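Re: [wetlands-list] Hudar marsh pledge, signing event and what's next
February 2018

I read the pledge twice and the notes from the signing event once, which was enough. I'd like to raise a few things before this list gets asked to put its name on it. The message from last night said, in part:

> Good news to share. The Hudar Marsh Pledge was signed at the Zestside
> hall with support from Mondal and the Inura foundation. The partners
> have agreed to protect 2000 acres of marsh and wet meadow for birds,
> amphibians and native plants. This is the biggest promise made for
> the basin so far and it shows what can happen when everyone sits at
> the same table. We hope the whole list will sign on as supporters.
> The short text is attached and the long one will follow.

First, the 2000 acres. I went back to the county parcel maps and added up what is already under easement or in public hands inside the boundary drawn on the pledge's own map. I get 1149 acres. Those acres can't be drained or built on now, and they couldn't last year either. So more than half of what the partners "agreed to protect" was protected before any of them picked up a pen. If the pledge adds the rest, good, I'm for it. But the text doesn't say that. It says "will be conserved within the basin," and a lawyer could read that as a promise to leave the existing easements alone.

Second, who is bound by it? The short text has partners who "intend," "aim" and "will seek to." I looked for a "shall" and didn't find one. There is no date by which a single new acre has to be bought, fenced, flooded or planted. There's no penalty either, and no one is named as the party who checks.

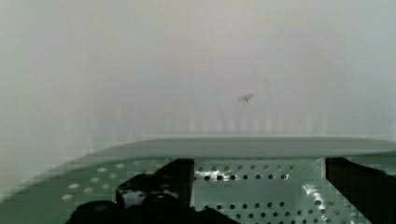 Third, the money. Mondal is listed as a lead supporter and the notes thank them for their "generous commitment." How generous? The amount isn't in the short text or the notes. Mondal also has a gravel application pending on the north side, and if you lay that over the pledge map the boundary takes a very odd jog to the west right where the gravel starts. Maybe there's a soils reason for it. I'd like to hear it from whoever drew the line. As of now the best sedge meadow in the basin sits just outside a document that's supposed to be saving sedge meadow.

I'm not accusing the Inura people of anything. They've paid for real work before, including the culvert job, and I've stood in the mud and seen the water come back. Which makes it stranger to see them attached to wording this soft. Their own grant rules ask for baseline surveys. Where is the baseline for this? The last frog and bird survey I know of covered 8 sites, all of them near the road, and the drier end hasn't been looked at in years. If we don't know what's there now, the partners can report anything they like later on and we won't be able to argue.

Somebody wrote to me off list to say that a weak pledge is still better than no pledge and that I should stop picking at it. I've heard that before. The river agreement was going to be the start of something too, and we all signed it. It got used for years as the answer every time one of us asked for an actual rule. "We already have an agreement on that." I expect to hear the same sentence at the next permit hearing with the word Hudar in it.

So, before I'd sign, I want to see:

- the long text, all of it, with the map at a scale you can read
- the count of new acres, kept apart from the old ones
- dates
- what Mondal is paying and what it's for
- the reason for the boundary on the north side

None of that should be hard to supply if the work has been done. Please don't add the list as a supporter until people have had a chance to read it. If the long text is already sitting on a server someplace, post the link. My paper copies of the parcel sheets are marked up by hand, and I can scan them for anyone who wants to check my adding. Parcel 2110 is split across two sheets, so watch out for counting it twice. I did, the first time through.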